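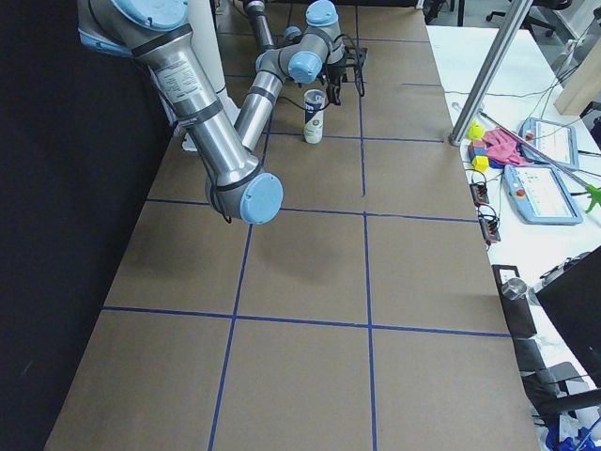 Ticket still open, Pirnum label printer, offline again!! So I tried everything from your last reply (power cycle, new cable, the 15 minute wait) and it printed one strip and quit. The tape you sent is fine, I think. I'm after a small white printed label like the one stuck on the upper part of the big silver arm, nothing fancy, and mine comes out blank past the first word.

Update, Sunday: reinstalled the Skustance driver, set the queue limit back to 250, and got 30 good labels before error 900 popped up. Same error as in October. Do I need to send it in, or is there newer firmware?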